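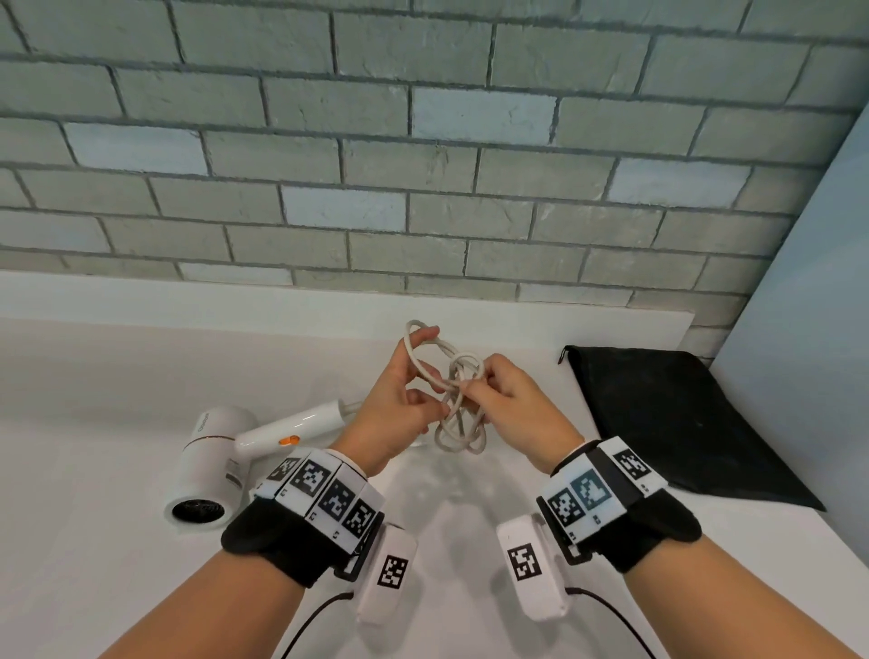
My project for the spring unit was about something I fight with every morning: small appliance cords that never go back the way they came. I picked hair dryers because everybody in my house has one and every one of them lives in a knot. With a white dryer and its white cord on a white counter, like my setup here, it's pretty hard to follow which loop goes where once the middle pulls tight! You end up pinching the top loops with one hand and picking at the knot with the other, and that became the starting point for the whole report.

I tried two ways of storing the cord. The first was the lazy way (stuff it in the drawstring bag and go). The second was a loose figure eight, folded over once and held with a soft tie from Ultex that I had left over from my desk. I kept both up through most of May, before school, usually half asleep.

The lazy way was faster at night and awful in the morning. Some days it came out fine, other days I had a tight little ball and had to sit down with it. The figure eight took some practice, and I kept twisting the cord as I folded it until Jocelyn Tan, my lab partner, showed me how to let it hang and unwind first. After that I could do it without looking.

One thing I'd change is the bag. It's soft and flat, so the dryer slides around on top of the cord and drags the loops through each other. Next time I want to try one with a divider, and maybe a longer cord too, like the one on my mom's vacuum.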